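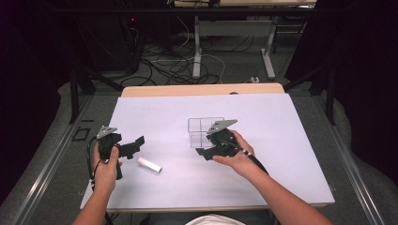 Karora support replied that the feed is correct on their side and that we should look at our own import before they open it to the second level. They asked for the precinct number, the time of the last good import, and a copy of the raw file.

Ticket: council race total on the results page does not match the county
Site: Sistska local election pages
Opened: Wednesday, November 11, 2020
Priority: high
Status: solved, waiting for confirmation

What the reader sees

On the page for the Skestemano town council, seat 2, the challenger is ahead by 49 votes. In the PDF which the county clerk has published, the incumbent is ahead. Three readers have written to us already, and one of them asks if we are doing it on purpose. The mayor race and the school levy on the same page are correct. Seat 1 is also correct.

What I checked first

The cache. I emptied it on the server and asked Halilović (our hosting) to empty it on their side also. The page loaded again with the same wrong total, so it is not the cache.

Then the candidate names. In May, at the primary, we had a problem where a name with an accent was saved as two candidates and the votes were divided between them. I looked for this again and each candidate is there one time only.

Then I put our precinct table next to the county PDF and compared line by line. All precincts agree until precinct 14. The county has one line for it, with 397 ballots. We have two lines, both with 397 ballots and with the same votes for each candidate. The challenger is very strong in this precinct, and to count it twice is enough to turn the order.

Sent to Karora: the raw file, the precinct number, and the two lines from our table.

Second answer from Karora

They say that the county has changed the label of the precinct when the late mail ballots were added. Before it was "14", now it is "014". Their feed gives the new label only. They suggest that our import kept the old line and added the new one as if it was another precinct.

I think they are right. Our import uses the label to decide if a line is new or old. Seats 1 and 2 are in separate files, and the county changed the label only in the file for seat 2. I do not know why, and the clerk's office did not answer yet.

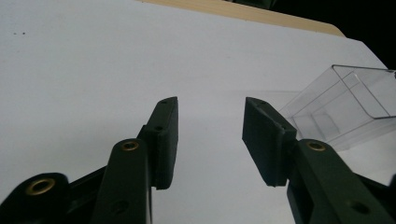

Fix

1. Stopped the automatic import for the council races.
2. Deleted the old line "14" for seat 2. I made a copy of the table before.
3. Changed the import so that it removes the zeros at the start of a label before it compares.
4. Ran the import by hand two times, to see if the second line comes back. It did not.
5. Started the automatic import again.

The incumbent is now ahead on our page, and the total is the same as in the PDF.

Still open

The small map on the front page takes its colors from a different table — it still shows the town for the challenger. I have asked for it to be built again tonight.

The newsroom needs to decide the text of the correction. Please mention that the results are unofficial until the county certifies them, as this sentence is missing from the seat 2 page.

Precincts with a letter, like 7A, are not tested with the new import. We have none in Skestemano, but the neighboring town has them.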